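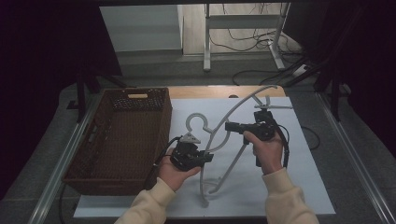
Ollent: two-handed hanger episodes

Ollent is a set of 2816 short demonstrations in which a person with a gripper in each hand tries to do sensible things to a gray plastic clothes hanger. We collected it to test one idea from the Trataro policy: that wrist views plus a head view beat wrist views alone on thin, awkward objects. They do, by less than we told our funders in February.

What's in it

Each episode has one head stream, two gripper streams and the jaw widths. The splits are:

train: everything not listed below
val: 400 episodes
test: 300 episodes, hanger poses not used in train

Why a hanger

Boxes are easy and everyone has boxes. A hanger is mostly air. Grasp planners that trust a bounding box will close with great confidence on the hole in the middle, and ours did so for most of the winter. The hook and the bar also want different approach angles, which is where the second hand earns its keep.
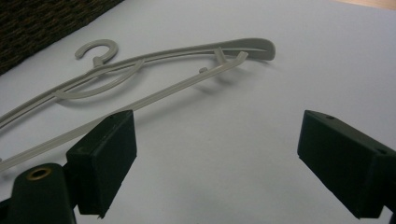
Shadows turned out to be the other problem. Pale plastic on a white sheet gives a wrist camera very little to go on, and the early Trataro checkpoints regarded a bar and its shadow as equally good things to grab. Adding the head view fixed most of these. Training longer fixed none of them, though we did try, at length.

Known issues

The head and gripper clocks drift apart in long episodes. Run align.py first.
Jaw width is noisy near fully closed. Clip it.
Left and right are swapped in the Saengthong batch. The loader corrects this, so please don't correct it again.
Success labels were done by hand, by people who wanted to go home.

Use

Fine for research. Please don't report val numbers as test numbers; we will recognize them.

Maintained by Wim Goossens at Gralemley. Last edited Tue 12 June, mostly commas.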